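Gripper Tips for the Home Tinkerer: The Day the Plates Started Slipping

I love plates. I love them more than is sensible, and ever since I got into hand grippers and little home arms I've loved them for a second reason -- nothing teaches you grip faster than a dinner plate. It's thin, it's smooth, it's wider than you think, and all the weight is somewhere other than where your fingers are. If your setup can pick one up and set it down without a click, it can do most of what a kitchen asks for.

So this month's page is about the fault that cost me a good many plates over the winter, how I tracked it down, and what I do differently now. I've been at this from a spare bedroom in Lutthorpe for a few years and I still get a silly grin when a jaw closes right!

What went wrong

I was running clearing practice: pick a plate up from the table, tilt it a bit, carry it over to the rack. I'd done it so often I had stopped paying attention. Then one morning a plate slid out sideways at shoulder height and went to bits on the kitchen floor. Bad luck, I thought, and swept up. The next one went the same way. And the one after that slid out while the jaws were closed, with the motor humming away as if all was well.

My first idea was more squeeze. Please don't do that. I turned the closing force up, and the plate that followed didn't slip, it chipped at the rim and sent a sliver across the room. I found it with my sock. That was the end of testing for the day, and I've worn safety glasses for every ceramic job since, even the quick ones.

Finding the cause

Here's the order I'd go in now, easiest first.

Wash the pads. Mine looked clean and weren't. I'd been practicing with plates straight out of the cupboard, and there was a faint film on the rubber, probably from the rinse aid. A drop of dish soap, warm water, an old toothbrush, then let them dry completely. Skip the furniture spray and anything that says it adds shine. This alone got me from dropping plates all the time to dropping them now and then, which felt like a triumph for one whole evening.

Look at the pads from the side. Rubber that has gone glassy won't hold a glazed rim no matter what you do to it. Press your thumbnail in. If it springs back you're fine, and if it leaves a mark or feels like hard plastic, change it. I keep a roll of strip from Fitzgerald, the hardware place by the station, and cut new ones with kitchen scissors.

Wiggle every joint. This was the real culprit! With the power off, hold the base still and rock each finger gently side to side. One of mine had a hinge screw that had backed out just enough to let the finger lean away under load. The jaws would close squarely on nothing at all and then splay the moment a plate hung from them. You'd never see it with an empty gripper, so I'd been looking at a perfectly good machine every time I checked.

Tighten in small steps. A quarter turn, try the motion, another quarter turn. Too tight and the finger sticks, and then the motor pushes harder to get it moving and you're back to chipped rims. A tiny dab of the removable kind of threadlocker on metal screws, never the permanent kind, and keep it off plastic parts.

Mark the screws. I put a little line of nail polish across each head and onto the part beside it. If the line breaks, the screw has moved. Takes a minute, looks cheerful, works a treat.

How I set up the table now

A tablecloth helps more than you'd guess. It takes the edge off a low drop, and it stops a bowl skating away when a finger bumps it. Just make sure nothing is dangling where it can catch in a linkage, and that means sleeves, bracelets, apron strings and the corner of the cloth too.

Keep the lift low until you trust it. I do 20 lifts barely clear of the cloth before I let anything travel. If all of them hold, up we go. If one slips, back to the pads and the screws.

Start with plastic or melamine, then move to the plates you don't mind losing. The Divbridge thrift shop sells odd ones by the boxful -- I came home with 34 for the price of a sandwich, and most of them are still with us.

Grip at the rim with the pad flat against it. If only a corner of the rubber touches, the plate will pivot, and a pivoting plate is on its way out.
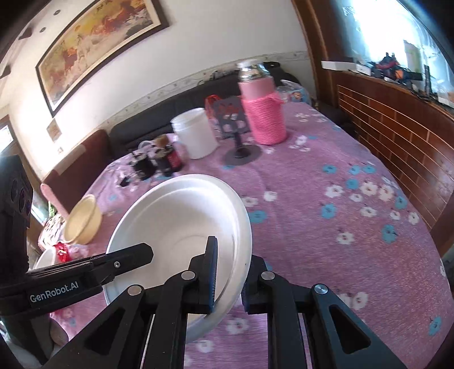
Muammer Karaca wrote in that he had the very same slipping on his Zukuvum arm and went after the pads for weeks before he touched a screwdriver. In his case the loose screw was at the base of one finger, hidden under a cable tie, and he only noticed when he felt the finger tick against his palm. He adds that he now unplugs the arm before putting a hand anywhere near the jaws, after it closed on his knuckle in the middle of a check. He had switched it off in the software and thought that was the same thing.

It isn't, so thank you, Muammer! Pull the plug or take the battery out. With a powered arm I also want a stop button I can slap without looking, on the side of my free hand.

A few odds and ends

Sweep, then go over the floor with a damp paper towel for the slivers. Fold it inward and throw it away, don't rinse it.

Retire any plate with a chip, even a small one. The chip will cut the rubber and you'll be back at the start.

Write down when you last changed the pads. I use the inside of a cupboard door. Mine are lasting 7 weeks at the moment, with practice most evenings.

Next time I want to get into mugs and handles, which I'm ridiculously excited about.

Recent tips
Quieting a Squeaky Drawer Slide
Cutting Rubber Strip Without a Wobble
Which Glues Let Go in the Dishwasher
Cable Ties: Where They Help and Where They Hide Things
Getting Candle Wax Out of a Tablecloth

Contact | Copyright 2024, all tips free to share | Back to top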